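Chapter 4
Timber Floors: Joist Spans and Loading

4.1 Scope of the chapter

A timber floor carries two kinds of load: its own weight, and the weight of whatever is later placed on it. This chapter deals with the choice of joist for a single-storey extension, using the Campos house as the worked case. The room is 2,617 mm wide between bearing walls, and the joists are set at 300 mm centres. Wider spacing, up to 600 mm, is treated in section 4.5.

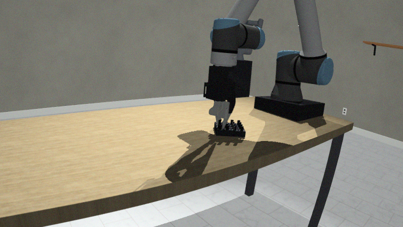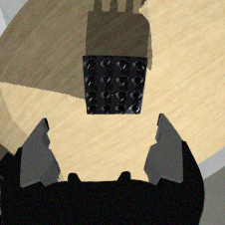
Joist depth is governed by stiffness more often than by strength. A floor that is strong enough may still bend under foot, and the finish above it will crack. Loads are therefore classed as spread or point loads. Furniture on a broad base is usually treated as spread; a heavy item on a small base, such as the robot arm on its low black mounting block near the end of the wooden table, is a point load on the surface that bears it. The same distinction applies to a floor - a stove or a full bath must be checked separately.

Requena's method, set out in section 4.3, takes the two cases in turn. Readers should have the span tables in Appendix B to hand.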